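Magazine > Maison > Art de vivre

Le grand retour du fil à linge

Dans les cours de Brelelen, on étend de nouveau dehors, et c'est un bonheur à regarder. 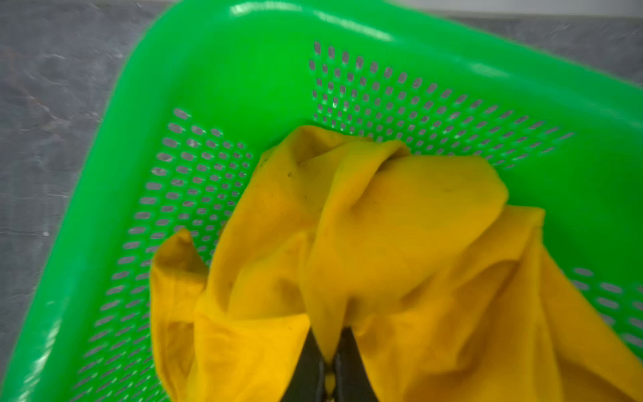
Le panier ajouré, compagnon des jours de lessive.

Il faut arriver à Brelelen vers neuf heures du matin, quand le soleil passe enfin par-dessus les toits de la rue basse. Les fenêtres s'ouvrent, les poulies grincent, et en quelques minutes la cour du numéro 59 se remplit de draps, de torchons, de chemises pendues par le bas. On lève la tête et on ne voit plus le ciel que par morceaux !

Il y a dix ans, presque tous ces fils avaient disparu. Le sèche-linge était passé par là, et puis certains règlements d'immeuble trouvaient le linge inconvenant. Le quartier a fini par revoir les siens, cour après cour, et l'on compte maintenant 137 fils tendus entre l'ancienne filature Wallner et le canal. Quelques-uns sont neufs, en acier gainé, mais beaucoup courent encore sur les vieilles poulies de fonte, celles qu'il faut graisser au printemps et qui chantent quand même.

Ce qui frappe, c'est la science que cela demande. Les draps vont sur le fil du haut, pliés en deux, ourlet contre ourlet, pour prendre le vent comme une voile. Les lainages restent à plat, à l'ombre. Les jeans se retournent, poches dehors, sinon les coutures sont encore humides le soir. Et les pinces ! Les partisans du bois et ceux du plastique ne se réconcilieront jamais (j'ai essayé les deux, je garde le bois, même s'il marque un peu les cols clairs).

L'odeur, évidemment, fait la moitié du plaisir. Un drap séché dehors en octobre sent le froid et la feuille, le même drap en juin sent presque le pain. Il est un peu raide, il craque quand on le plie, et on dort dedans comme dans une chambre d'enfance.

À Gamstead, de l'autre côté du canal, les habitants s'y mettent à leur tour : un séchoir commun, couvert d'un simple auvent, ouvrira au printemps dans l'ancien lavoir, avec 100 mètres de corde. On pourra y étendre jusqu'à la tombée du jour.

À lire aussi
Gritance, le village qui repeint ses volets
Savon de ménage : nos recettes de grand-mère
Repriser un drap sans machine
101 idées pour une buanderie de poche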